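Right, the Sorura Lougher. I've had the two-finger arm kit on loan since early December and people keep asking whether it's any good, so here comes a thread. 1/ 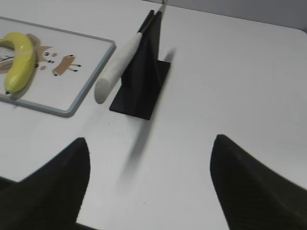 **Zane Ramanauskas**

2/ For anyone who missed the last one: the Lougher is a bench-mounted arm with a wrist camera, and you train it by driving it about yourself, over and over, until it gets the idea. £1083 with the wrist camera, £739 without. Get the camera. I can't imagine doing any of this without it.

3/ The job I picked is from their kitchen set: banana on a tray, knife in a holder, get the arm to take hold of the knife by the handle. Sounds like nothing! It's a proper pig of a task.

4/ Mostly it's the approach. The handle is nice and chunky and sits at a slant, so the wrist has to turn to match before the fingers close. Come in square and you clip the holder. I clipped the holder a lot.

5/ Black fingers, black holder, white table. Great for spotting where everything is from the wrist view, less great when a finger slides in front of the holder and the two turn into one dark blob. I'd love a set of fingers in orange, Sorura, if you're reading.

6/ Driving it by hand is lovely, I'll give them that. The little leader arm weighs next to nothing and there's hardly any lag. I did 40 runs in one evening with the radio on and only stopped for tea.

7/ 40 runs wasn't enough, mind. The arm would head off towards the knife looking ever so confident and then just hover over it. The handbook says most tasks want more and it's right. (The handbook is good, by the way. Read chapter two before you bolt anything down, I didn't.)

8/ Someone asked about the Plestano, which is the obvious rival. I had a go on one at the Lirasville maker weekend. Stronger arm, nicer joints, horrible software. I lost most of a morning to a menu. If you only care about lifting heavier stuff, get that one.

9/ Niggles! The wrist picture goes soft close up, so the bit right by the fingers is a touch blurry just when you want it sharp. The clamp marks your table. And the power lead is daft, far too short, I've got mine on an extension.

10/ Light matters more than I thought. I had a desk lamp on at first and the shadows were all over the place. Soft, even light is miles better, and you still get a faint shadow off the knife, but the arm seems to cope with that.

11/ Also, please keep your own hands out of the way when there's a knife about. Big red stop button within reach, always. The one in the box works fine and has a good solid clunk to it.

12/ Would I pay £1083? Yes, I think so, if you like fiddling and have the evenings for it. If you want something that works out of the box, no, hang on to your money and see what the next one's like.

13/ I'm going to push the training up to 1000 runs over the next few weeks, moving the tray about a bit between goes, and then I'll have a crack at the banana. Will post how it gets on. Questions below, I'll answer what I can after tea!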